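Kurkimby round tablecloth, plaid, pink/white

Back in stock May 1, 2020. Sold out most of April, sorry to those who waited.

Soft fuzzy finish, dusty pink with a thin white grid. Pale, so it goes with most things. For round tables only, hangs over the edge a little. Diameter 150 cm. Pattern is taken from a 1965 Karppinen sample book, colors lightened a bit by Elsa Kemppainen. Good for coffee tables, candy tables, sorting out snack boxes with the kids, that sort of thing. Wrappers and small stuff dont slide around on it much.

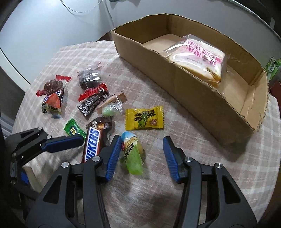
Can I put it in the dryer?
Low heat only, and take it out while its still a bit damp. High heat flattens the fuzz and it doesnt come back.

Wash at 30, inside out, no softner. Chocolate: scrape off first, cold water, then wash. Iron on the back side if you must.

Ships folded, fold lines drop out after a day or so on the table. Max 2 per order for now, next batch in some 6 weeks. Gray version coming later, no date yet.

Returns: unwashed, tag on. Write to Vilho Ahonen at the Kurkimby shop, put the order number in the subject line. Wholesale goes thru Kwesi Ametepe, same adress.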